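Prinden 424 robot mop stops in the bathroom with error 317, is it really a "dirty sensor"?

Floors and Cleaning > Robot vacuums and mops
Posted 9 April 2025

Trudy Gilchrist

Has anyone gotten a straight explanation of error 317 on the Prinden 424? Mine does the kitchen and hallway fine. In the bathroom it goes over the threshold, gets partway across the tile, backs up, turns, backs up again and quits with 317. The app says "Clean cliff sensors and restart." I have cleaned them. I've cleaned them with a dry cotton swab, with the little brush that came in the box, and with the special cloth Volon support wanted me to order. Same thing every time.

The floor is big pale tiles with thin dark grout. No step, no drain in the middle, no rug.

What worries me more is what happens after it quits. The wheels stop but the mop pad keeps turning and the pump keeps going. Last time I was out in the yard and came back to a puddle that had gotten under the vanity, with the machine still humming in the middle of it. Support told me this was "expected behavior during a safe stop." That doesn't sound very safe to me.

They are now offering a firmware update and want me to mail the unit in if that doesn't fix it, at my cost. Before I pay shipping on a thing that's 8 months old I would like to know whether the update has fixed this for anybody.

Update: installed the new firmware on the weekend. Ran it 3 times. Two of the three ended in 317, the third one finished but left all the hair along the wall. So I'm not impressed.

Ramesh Kushwaha

Did you try restarting it and remapping the room? Mine had some errors when I first got it and they went away after I deleted the map. Also make sure the tank lid is clicked in all the way. Otherwise great product, would buy again.

Comment from Trudy Gilchrist: Yes to the restart and yes to the map, twice. Lid is fine. Did your errors say 317?

Comment from Ramesh Kushwaha: I don't remember the number.

Bohdana Kuzmenko

I don't believe the dirty sensor story either. I used to do warranty repairs on these for a shop (a few different brands, Volon included), and the people who write those app messages will blame dust for anything.

The cliff sensors on the underside shine a light down and look for it coming back. If too little comes back, the machine decides it's at the top of the stairs. Shiny tile can throw the light off at an angle, and a dark line right under the sensor can soak it up. A good machine backs off, tries from another direction and gets on with it. Yours seems to be giving up after a few tries and calling it a fault. You can test this for free. Lay a sheet of plain white paper flat over a grout line where it usually quits, tape the edges, and carry the robot in by hand with the tank empty. If it crosses the paper and then balks at the next bare line, you know what you've got, and no amount of swabbing is going to help. If it balks on the paper as well, then maybe one of the sensors really is bad and mailing it in makes some sense.

Please don't tape over the sensors. You'll see that advice on other sites. It works right up until the day the robot finds the basement stairs.

The pump is a separate problem and I'd treat it as the serious one. A machine that has stopped on a fault should not keep putting out water. I don't care what support calls it. Until they send you something in writing that says it's fixed:

Run it in the bathroom with the tank out, or don't run it there.
Don't run it when you're out of the house or out in the yard.
If you find it sitting in water, don't pick it up by the dock contacts, and don't put it back on the dock. Switch it off, tip the water out and leave it off the charger until it's dry all the way through.

Write down the firmware version and film one of the stops with the pump audible. I'd push back on the shipping charge too. A water leak during a fault stop is a defect in my book, and "customer pays" is just where they start.

As for the hair, I've never seen one of these do well with short clippings on smooth tile. The side brush flicks them off to the wall and the wet pad drags the rest around. A newer model won't change that much, whatever the box says. I own two robots and neither one is allowed in my bathroom. A folded cloth, done by hand after a haircut, wiping toward yourself and shaking it out over the trash. Counter first, then the floor, so you only have to do the floor once.
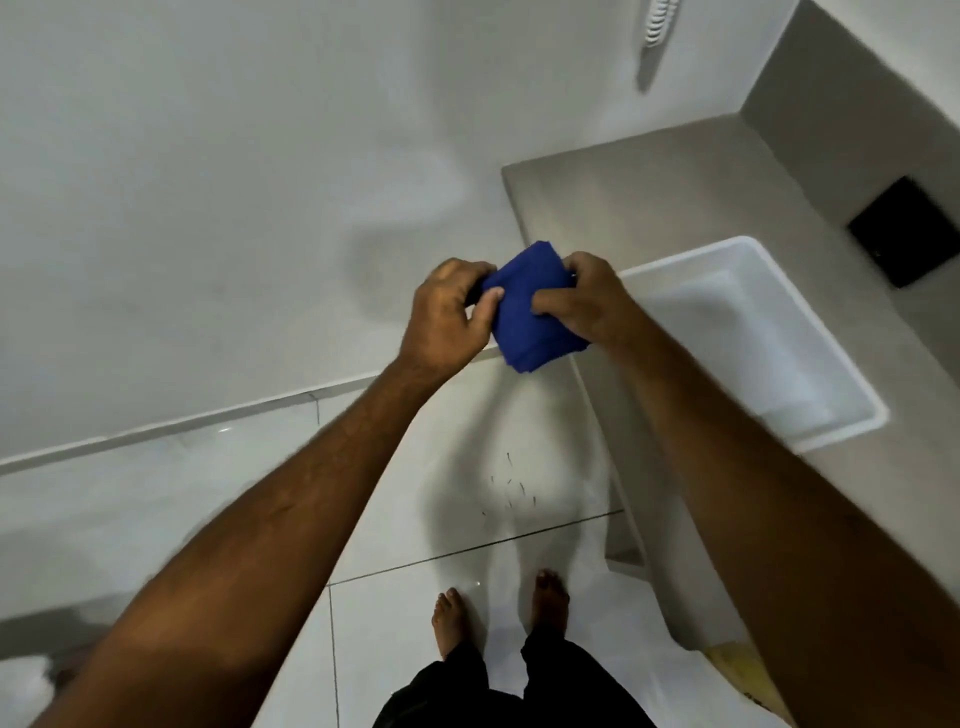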